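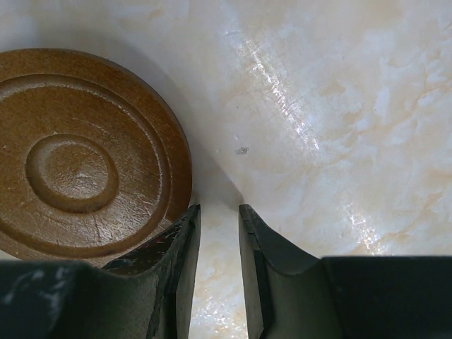 Wrist view at the coaster, fingers open.

Two-arm cell on the returns bench: what happens to the sorters?

rpetek
6/18/24
We rent out tableware, 4,000 pieces in a busy week. Dostomine wants mugs, coasters and throws handled by a two-arm cell. The bench has 4 sorters per shift now. Management says nobody is let go, but two would move to "cell attendant" and I can't get a job description for it. Has anyone been through this?

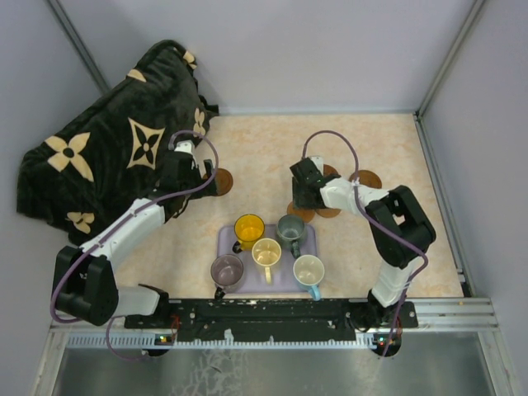
Left arm at the blanket, right arm over the coasters, mugs on the tray.

goldenshift
We did it at the Golden site. The attendant clears faults and restocks. Same pay grade, more walking, less lifting. Wrist complaints dropped. Boredom complaints did not.

cz_kolodziej
Disagree on "same grade". If you clear faults and sign the log, that is a technician task. Get it in writing before August. — Czesław Kołodziej

goldenshift
Our attendants press reset and call maintenance. I wouldn't call that a technician.

rpetek
Who checks for chips? Our sorters do it by touch while they stack. The wrist camera looks straight down into the mug and shows the inside well enough, glare aside. It can't see the underside of the foot.
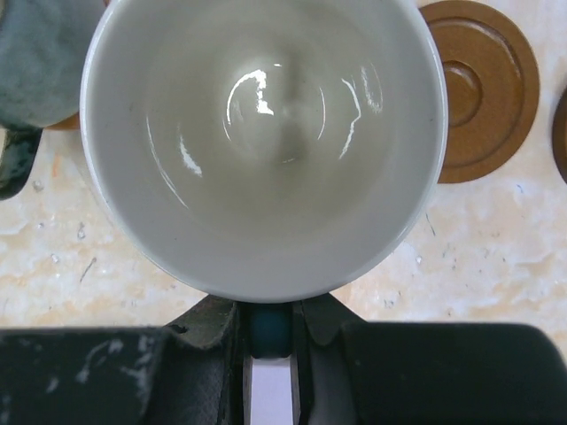 Re: Inspection and who owns it

todorova_line2
Keep inspection with people. We put one person after the cell, 400 pieces an hour, and that was too many. Cut it to what the bench did before and argue about throughput later.

cz_kolodziej
Agreed on that. Also ask who answers for a missed chip. At Kaltby it went on the attendant's record for 3 months before the union got it removed.

rpetek
Thanks. I'll ask for the grade and the inspection rate in the same letter.
Radka Petek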